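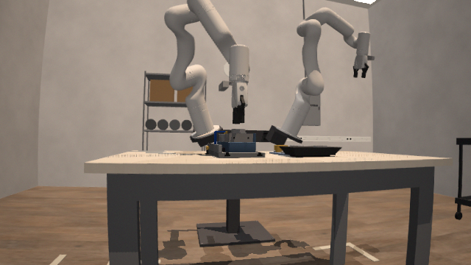 Our Bevata cell in the simulator, left gripper over the fixture

Left arm stops high over the fixture after I moved it
Tõnu Luik

Hi all, I look after a two-arm bench cell and do all my testing in the sim before I touch the real one. Last week I slid the fixture over a bit to make room for the tray, and now the left arm stops 9 mm above where it used to. The right arm is fine on its own points. I re-taught the pick point twice and it still comes back wrong after a reload. Do I really have to teach everything again? There are 200 points in there and I'd love not to!

Xiaoyan Mao
Please don't re-teach them all! I did that once and lost most of February. My guess is your points hang off the old fixture frame, and reloading brings the old one back. Touch off the fixture corners again at slow speed, save the frame under the same name, then reload and try one point. Check the height value too — I once typed 1000 in the wrong box and the arm went for the ceiling (in sim, thank goodness).

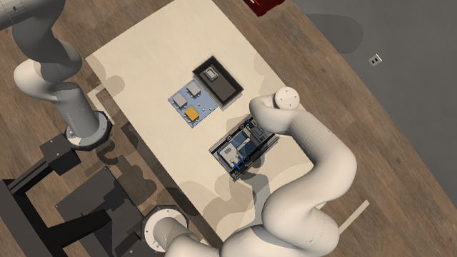

Same cell from overhead, with the board and tray next to the fixture

Jianhua Yuan
Restart it. Worked for me.

Yiran Xue
What Xiaoyan said, plus look at the tool length on the left arm. If somebody swapped the fingers, the frame can be perfect and you'll still stop high. And give the tray and the board their own frames while you're in there, so the next time you shift one of them you only fix that one.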